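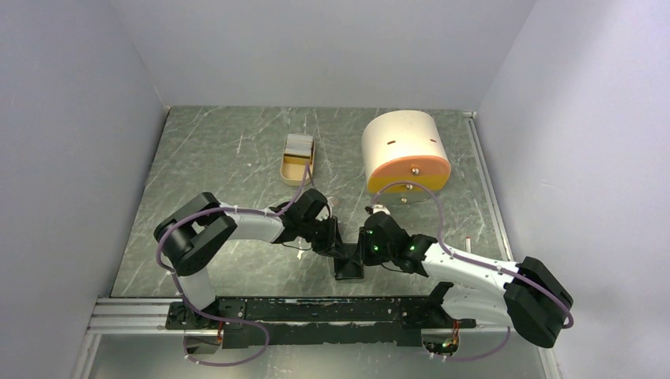
Kerubo Mollel, Minutes Secretary

MUTISO HOUSE MEMBERS' LIBRARY
Minutes of the Membership Desk Meeting held on April 7, 2026

Present: Nassoro Athumani (Chair), Peiyu Yao, Elibariki Khaemba, Kerubo Mollel (minutes)
Apologies: Mwanaisha Were

1. Minutes of the previous meeting
The minutes were agreed and signed by the Chair. There were no matters arising other than those under items 2 and 3.

2. Card wallets
2.1 Peiyu Yao reported on the black leather wallet with clear plastic sleeves, proposed for use at the desk. The present paper envelopes tear at the fold and 40 had been replaced since the last meeting.
2.2 Members considered whether an orange card could be recognised through the plastic without being taken out. It was agreed that the colour and the grey stripe were plain enough for desk purposes, although the bluish tint of the sleeves softened the edges of the card.

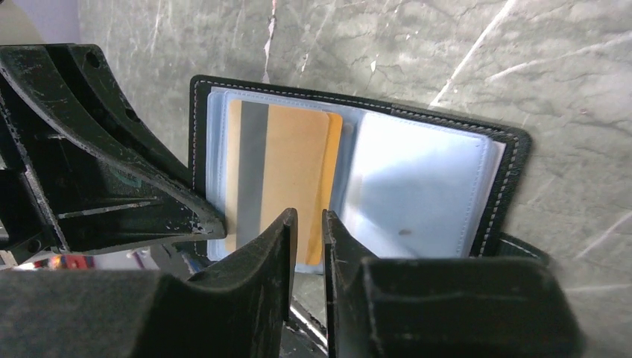

2.3 Elibariki Khaemba asked whether the stitching would stand up to daily handling. Peiyu Yao replied that Trarnell would exchange any wallet returned within the first year. The Chair asked for this in writing.
2.4 It was RESOLVED that four wallets be bought for the desk and the position reviewed in July.
Action: Peiyu Yao

3. Fastening
3.1 The meeting discussed the strap and snap button. Mr Khaemba preferred a wallet without a strap, which would lie flatter in the drawer. The Chair noted that cards had been mislaid on two occasions when carried between floors, and favoured keeping it.

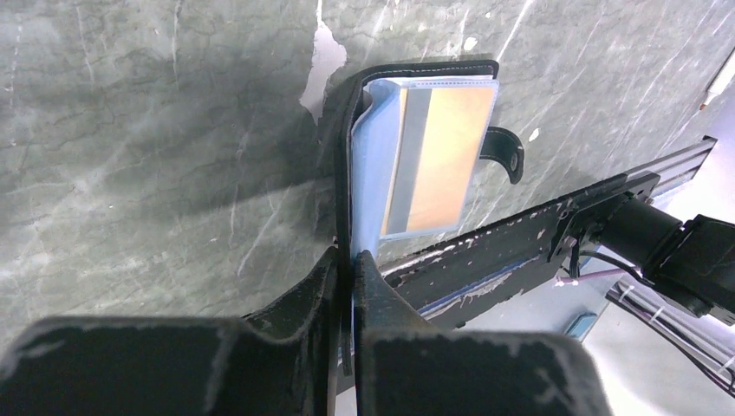
3.2 It was agreed that the strap be kept, and that wallets be fastened whenever they leave the desk.
3.3 Desk staff are to be reminded that each sleeve should hold one member's card only.
Action: Kerubo Mollel

4. Membership cards
4.1 The Chair reported that 214 cards were due for renewal. Reminder letters had been drafted and would be sent once the new opening hours were confirmed.
4.2 A quotation from Sorkix for printing 2000 cards was received. The decision was deferred until Mwanaisha Were could be present.

5. Any other business
The key to the stationery cupboard is to be returned to the front desk after use.

The date of the next meeting will be circulated by the Minutes Secretary.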